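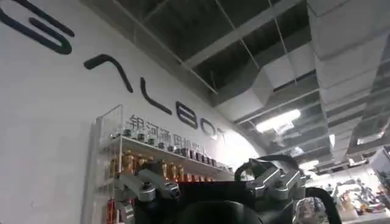

Shelf-Picking Rules Working Group – minutes, April

Present: Enikő Vincze (chair), Damir Vlachou, Dragica Dimitrov, Velimir Stojanovska, and me, Krešimir Kneževič, typing as fast as I could. Started at 2:10 because we couldn't get the door code to work.

1. Last minutes
Approved, with one fix. I had Damir down as voting for the longer cable clearance and he voted against it. Sorry, Damir!

2. Speed near shelves
This took most of the hour. The draft says the arm drops to 27 percent of full speed once the gripper is within 12 centimeters of a shelf edge. Velimir thinks that's too slow for the Skunitz store and will annoy everybody there. Dragica likes it as written (so do I, for the record) and reminded us that glossy bottles packed side by side are exactly where the depth readings get flaky. We went back and forth, then agreed to keep the number for glass and shiny packaging and let Velimir propose something faster for boxes.

3. Cables at the wrist
Enikő wants a plain rule: any cable loop at the gripper gets looked at before each shift, by a person, with the arm powered down. Damir asked who signs for it. Whoever starts the shift. Agreed, no vote needed. We did spend a while on whether a loop should have a maximum height and I stopped writing for part of that – Damir has the sketch.

4. Stop button
Tosora asked if a stop button on the tablet is enough. No. We want a physical one within reach of the aisle, and Dragica will write that up so it can't be read two ways.

5. Logging drops
Nemico's people log every dropped item, ours only log breakages. We looked at 80 entries from their sheet and I really liked how short they keep them. We'll copy the layout and log all drops starting with the next trial.

To do
Velimir: speed wording for boxes
Dragica: stop button text
Damir: cable sketch, cleaned up
Me: drop log, plus send the draft to Tomić

Next meeting same room, 2:00, door code is in the invite this time. Enikő is bringing the good coffee.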